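Handout 4: Reading the Shelf and Packing the Bag
Caring for Everyday Things, evening section

Last week we ran out of time in the middle of the cloth bindings, so I'm starting there and then moving on to bags, which I know half of you have been waiting for. Bring something from your own shelf next time, the more beat up the better!

1. What a spine tells you

Before you pull a book out, read it where it stands. I do this with every shelf I sort and I still get surprised. On a Chinese book with a vertical spine, start at the top and work down. You'll often meet the period in brackets, then the author followed by 著, and the publisher down near the foot. My favorite practice spine is dark blue with gold characters: [战国] for the Warring States period, then 韩非著, so the author is Han Fei, and it's more than 2,000 years between him and whoever shelved the thing. There's a thin pale line across it near the author's name, a crease or a scratch. Write that kind of mark down exactly that way on your card if you can't tell which it is.

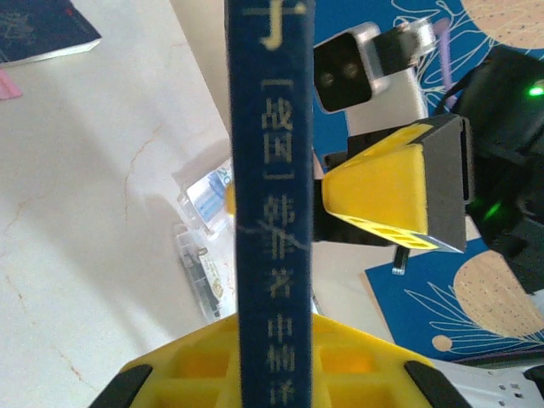

Min-kyu Kong wanted to know whether we should file by author or by period when a shelf mixes old texts with modern paperbacks. By author, please. Put the period on the card, in the second line, and you can always re-sort the cards later (a lot easier on the back than re-sorting the books).

Handling, quickly: don't hook a finger over the top of the spine. Push the neighbors in a little and grip the book by its sides. Dust with a dry soft brush, top edge first, book held shut. No water on the gold, ever, and no erasers either.

2. Looking over a backpack

Okay, bags. Empty every pocket, shake it out over the sink, and then look at it really close up under a lamp. Dirt likes the places where fabric folds over, so go along the piping and the zipper seams before you bother with the big flat panels. The pink one is a good bag to learn on, with grayish grime sitting in the creases and smudges along the edges, and you've got padding, mesh, webbing and a bit of satin trim all on one bag. Each of those wants its own touch. Soft toothbrush for the seams, a damp cloth for the strap padding, and just dab at the satin. Mesh snags, so keep the brush off it and press with a sponge.
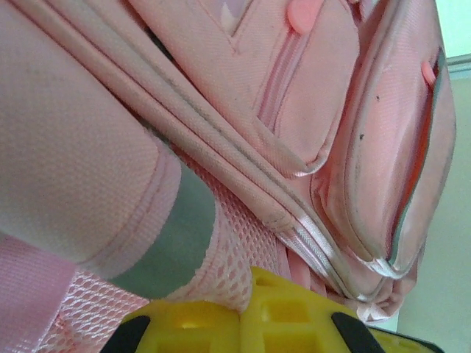
3. Packing it again

Heaviest books go against your back, spines down. Cloth bindings get a wrap (an old pillowcase is fine), and nothing with a liquid in it shares their pocket. For next time, fill in 6 cards from one shelf at home and check one bag. Cards go in the tray by the door.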